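Hollalum Player Guide
Section 4: Setting Up Your First Save

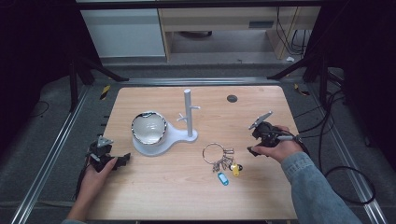 Before you start, free up 2000 MB on your console. The installer will ask for less. The installer is an optimist.

1. From the title screen, choose New Journey. Continue is also lit up on a fresh install and leads to a black screen with very nice music.

2. Pick a save slot. Slot one is overwritten by the tutorial, so use two or three.

3. Choose a difficulty. Linia is the gentle one. Valente is for people who finished the last game and want everyone to know.

4. Set text speed to 30 or lower if you plan to read the dialogue. Sérgio Arruda wrote all of it and would like you to.

5. Play until you reach the lighthouse, then save by hand at the lamp.

Note: Autosave runs when you enter a new area. It does not run during boss fights, however long you have been in one.

Caution: Do not close the game while the small fish is spinning in the corner. If the fish stops and stays put, wait for the menu to return before you touch anything.

6. To move a save from the June demo, open Extras, then Import. Coins carry over up to 1000. The hat does not.

If you see error 3047, the slot is full. Delete an older save and try step 2 again.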